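Varnish lifting on the cap rail after one winter. Strip it all or patch?

Posted by Marcelino Honorato
15 February 2025

The boat is a 1983 motor yacht, teak cap rail all the way around, which the previous owner described as "low maintenance." He has since moved a long way inland. I put seven coats on last summer at the yard in Rultstead, sanding between each one, and felt pretty smug about it. Pulled the cover back in January and there are yellow blisters at nearly every scarf joint on the starboard side, plus a milky patch by the boarding gate that I can get a fingernail under. Port side looks fine, which I find insulting.

I used Plundik gloss, thinned the first two coats, no sealer underneath. The yard quoted me 1128 to strip and redo the whole rail and said it with a straight face. Can I cut out the bad spots and feather in new varnish, or am I just going to be doing this again next January? Also, is the missing sealer what did it?

Iolanda Seixas

You can patch. I've been patching the same rail since I bought my boat and by now I doubt there's an original square inch left.

Scrape back until the varnish stops coming up easily. It will go farther than you want. Past the edge of the blister it's usually loose for another inch or two, and if you stop early the new stuff lets go right at the line. Sand the bare wood with 80, then go finer, and take the shine off the sound varnish for a hand's width on each side so the overlap has something to hold. Wipe it down, leave it overnight, wipe it again.

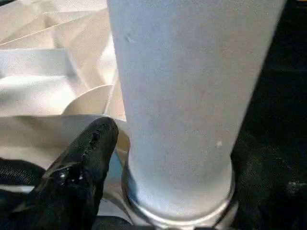

The joints are your real trouble. Water gets in at the scarf, sits under the film and cooks the first sunny day. If the old glue or bedding has opened up, you can lay on 200 coats and it will still lift in the same place. Dig out what's loose, let the joint dry for a good long while with the cover propped open, fill it, and only then start varnishing. Thin the first coat by half, the second by a bit less, and after that go full strength.

I wouldn't blame the sealer. Plenty of people around Hudimbridge skip it and their brightwork looks better than mine, a thing they mention.

Benedito Arruda

Paint it.

Ulla Dalen

Mostly agree with Iolanda, and I know Benedito's boat, so take that as you will.

One thing to check before you scrape anything: is starboard the side that faces south in your slip or on the hard? Mine was, and the cover trapped damp along that side all winter while the sun warmed it up every afternoon. I had a beautiful greenhouse. I now tie the cover to the stanchions so it hangs clear of the rail, and the blisters have mostly quit.

The milky patch by the gate is a different animal from the yellow ones, I'd guess. Ours went like that where I'd recoated too soon on a muggy evening because there was a dinner to get to. That one has to come right off. As for color match, the patches will look pale and wrong until about midsummer and after that only you will see them, every single time you step aboard.

If more than half of the starboard side turns out loose once you get going, strip that side and leave port alone. Scraper and heat gun, a few weekends. Don't hold the gun still while you talk to people on the dock.

Marcelino Honorato

Starboard faces south. Of course it does. Went over the joints with a pick this afternoon and two of the five I got to are open enough to lose the tip in, so I'll start there. Cover is off until it rains.

Benedito, what kind of paint?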